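Kirkholm minor injuries unit – evening closure from April

Health and Services board

cobblewick
Posted Feb 19, 2022

Letter came through the door this morning. From April the minor injuries unit at Kirkholm shuts at 8 in the evening instead of midnight, and after that we're to ring the Stomon line, who will "direct patients to an appropriate setting". I take it the appropriate setting is a plastic chair at MacAulay General.

tansy_b
I've used the Stomon line twice. First time was quick and they were very good. Second time I waited 80 minutes to be told to go to the minor injuries unit.

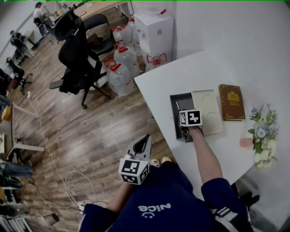
Re: evening closure – is it really the money?

gatepost639
Devil's advocate here. My wife did nights there for years and says there were plenty of shifts with hardly a soul through the door after nine. You can't keep two nurses and an X-ray room going on the off chance somebody falls off a ladder in the dark.

cobblewick
People do fall off ladders in the dark, gatepost. I'd have thought that was the main time.

tansy_b
Quiet nights are when you want it open. If I'm the only one in there with a bleeding child, that's a service working well as far as I'm concerned.

gatepost639
And the day clinic is turning people away by lunchtime. Put the night staff on days and more people get seen. I don't like it either, but I can follow the sum.

marl_pit
The sum would be easier to follow if they'd published it. The letter says "following a review by Stimano". I asked for the review and was sent a copy of the letter.

cobblewick
There's a petition on the counter at the post office. It needs 1000 names before the health board has to discuss it and it had 639 when I signed.

gatepost639
I'll sign for the review to be published. Not for the hours.

marl_pit
It's one petition, you can't order half of it.

tansy_b
Does anyone know what happens to the bus? The last one back from MacAulay General goes well before they'd have looked at you.

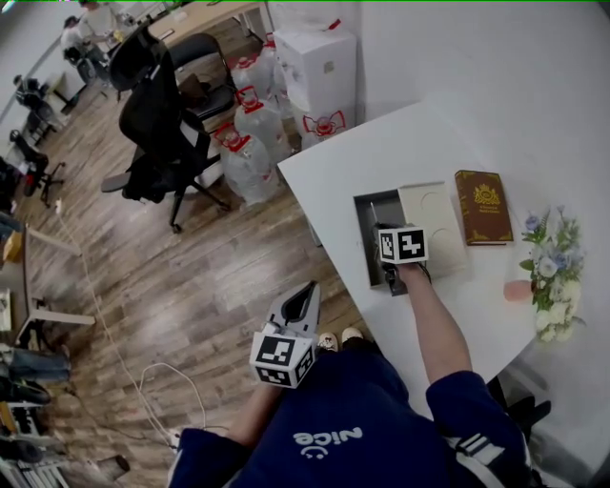

White table, book and flowers

marl_pit
Bus isn't mentioned in the letter. I've read it four times now, both copies.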